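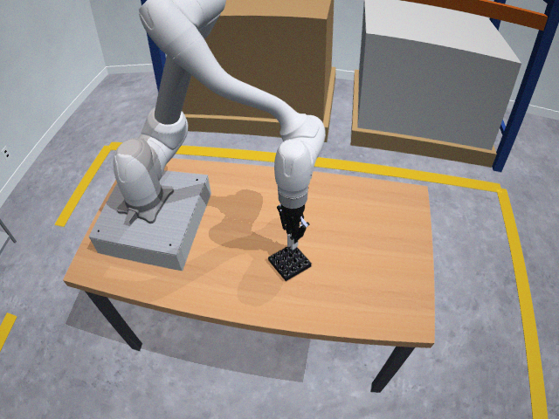
Figure 2. A white robot arm on a wooden table, its black gripper pointing down at a small black tray (rendered).

4.2 Where the tracked changes went

The shared manuscript was edited in a single word processor file, passed by email between two offices, Murkomdale and Kneath. Each office had been asked to leave change tracking on. Each office reports having done so. The files tell a sadder story, and we spent most of February reading it.

We compared every saved version of the manuscript against the one before it, using Joment to line up the paragraphs. A change counted as "silent" if the text differed and no tracked revision, comment or reviewer name was attached to it. We found 400 silent changes. Most were small: a comma, a doubled space, a heading that had drifted into another style. A few were whole sentences. One was the removal of the word "not," which the co-author concerned described to us as a matter of tone.

Silent changes came from two habits. The first was pasting. Authors copied a paragraph into a blank file to "think about it properly," worked on it there with tracking off, and pasted it back over the original. Where tracking was on in the manuscript, the whole paragraph appeared as deleted and inserted again, and the next reader, faced with a wall of red, accepted everything. The second was the find-and-replace box, which our authors treated much as other people treat a light switch in a hotel room. They pressed it, looked about to see what had happened, and pressed it again.

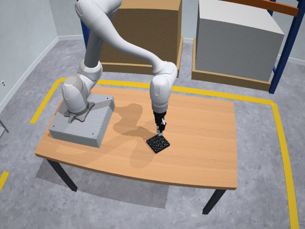

Comments fared a little better, though they aged badly. A comment stays with its words only as long as the words survive, so a query about a deleted sentence tended to vanish along with it. Pumphrey kept a separate list of open queries by hand, and it was the only complete record we had. Bowen kept one too, in the margin of a printout, and we are grateful to her for reading it aloud to us.

We then tried locking the file so that tracking could be turned off only with a password (Lelus, the add-in used at Kneath, does this from its own menu). Silent changes through the find-and-replace box stopped. Pasting carried on as before. The password was found in a comment on page 2, signed by Devadiga and marked as resolved.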